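Prundbridge Regional Accounts Working Group
Minutes of the meeting held on 14/03/2022

1. Minutes of the February meeting

Agreed as a correct record, subject to one change in paragraph 6: "median" to read "mean".

2. Household income per head

The draft table ranks the 20 districts on gross disposable income per head. Trurken stands at 93 per cent of the area average, unchanged on the previous release. Fikre has moved up one place. The movement comes from a revised population base and should not be read as growth in earnings.
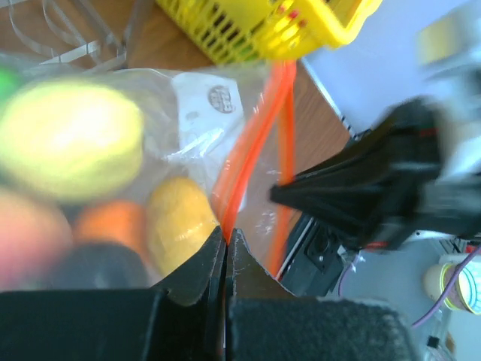
Sem Jacobs asked whether the table ought to be published at all before the population base was final, as local papers would report the change of rank and ignore the note beneath it. It was agreed to publish the levels now and hold back the ranks until the base is settled.

The treatment of student residents was left as it stands. They are counted at their term-time address, which lowers the figure for Fikre.

3. Earnings survey

The sample for the coming round is 700 workplaces. Coverage of firms with fewer than five staff remains poor, and estimates for Wovodora are suppressed in 12 of the industry groups. Merging Wovodora with Trurken for the smaller groups was considered. The group preferred to keep the areas separate and pool two years of returns. The pooled series will carry a break marker at the first year.
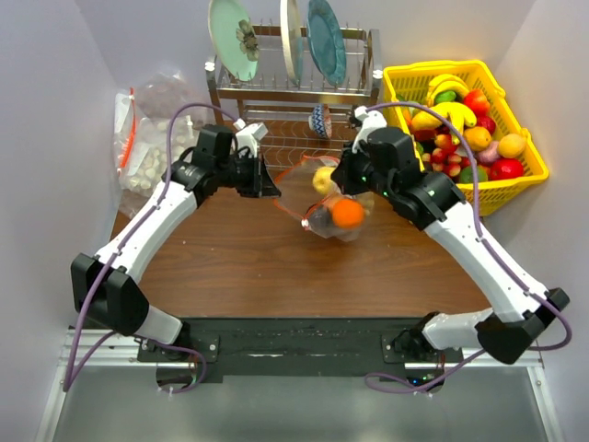 4. Commuting adjustment

Earnings are recorded where people work and income where they live. The present adjustment rests on travel data that pre-date the opening of the Prundbridge link road. Two options were tabled: scaling the old flows to current employment totals, or replacing them with flows taken from payroll addresses. The second was preferred in principle. Access to the payroll file has not yet been granted.

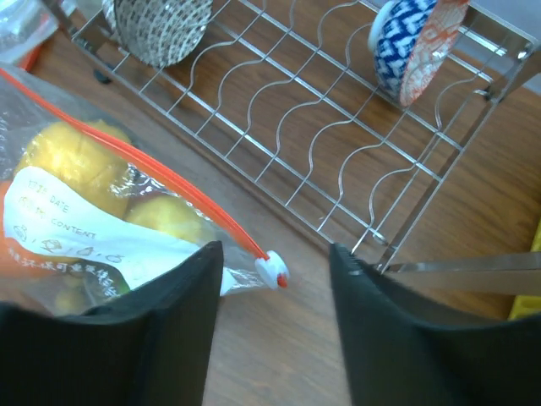
Bowls in a wire dish rack.

Until then the old flows stay in use, with a warning in the notes to tables.

5. Price deflators

No local price index exists. The national deflator will continue to be applied to all districts. It was noted that rents in Trurken have departed from the national path, so real income there is probably overstated.
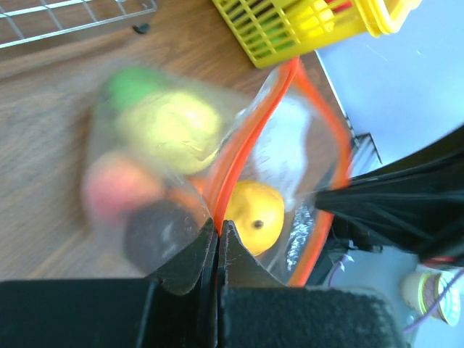

A rent-only correction could be tested on past years without altering the published series. Sem Jacobs to prepare a short paper setting out the method and the data needed.

6. Actions

Remove rank column from the draft income table: secretariat.
Pool two years of survey returns for Wovodora: survey team.
Renew request for the payroll file: secretariat.
Paper on rent correction: Sem Jacobs.

7. Any other business

None. Date of next meeting to be circulated.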